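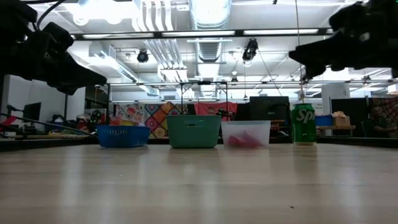

Gornthorpe Animal Welfare Liaison Group: Minutes of the June Meeting

Filed under: Animals & Shelters > Meeting Notes
June | Posted by Timo Rothe
Print this page | E-mail this page

Present: Barry Nuttall (chair), Timo Rothe (minutes), officers from Gornthorpe and Brosmont, shelter staff, one representative of the Strobel Veterinary Clinic.
Apologies: Trurkden animal control.

The meeting opened at 6:30 p.m.

1. Minutes of the last meeting
Approved with one correction. The dog held under the Mill Road order is a female, not a male as recorded.

2. Neglect and cruelty reports
Gornthorpe received 89 calls in the quarter. Most concerned dogs left outside without shade or water. Officers visited every address where a full address was given. Sixteen cases stay open, and two of those have gone to the county attorney.

Brosmont asked how repeat calls about the same property are recorded. Gornthorpe logs each call separately and links them by address. Brosmont opens one file and adds to it, so the two sets of numbers can't be compared as they stand. Timo Rothe will draft a shared form.
Action: TR

3. Animals held as evidence
The shelter reported that long-hold dogs are taking up kennels needed for strays. One dog has been there since before the winter – the owner's hearing was moved again. Staff can walk these dogs but can't place them in foster homes without a court order. Barry Nuttall will write to the clerk and ask if hold cases can be heard sooner.
Action: BN

There was a discussion about who pays for boarding if an owner is cleared. No agreement was reached. Carried over.

4. Exam photos
The Strobel clinic asked that officers photograph an animal before it is moved, with a ruler in view where there is an injury. Photos taken at the clinic after cleaning are less use in court. Officers said this is not always possible when an animal needs treatment right away. The clinic accepted this and asked for a written note of the time instead.
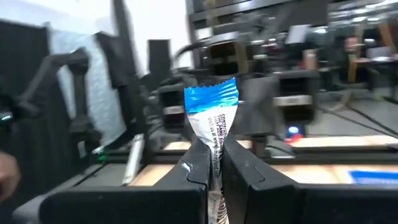 Snack wrapper with a bright blue sealed end.

5. After-hours line
Calls after 9 p.m. still go to the police desk and are passed on in the morning. Trurkden sent a written offer to share its on-call officer on weekends for a fee of $200 a month. Members were in favor but wanted to know who would cover mileage. The offer will be answered once that is settled.
Action: BN to call Trurkden

6. School visits
Two schools have asked for the talk on dog bites and pet care. Brosmont will take both. The handout still lists the old shelter phone number and needs reprinting.

7. Other business
The microchip scanner in the second Gornthorpe truck is not holding a charge. A replacement is to be priced.

The side gate at the shelter should be kept locked during intake hours.

The meeting closed at 8:10 p.m. The date of the next meeting will be sent by e-mail.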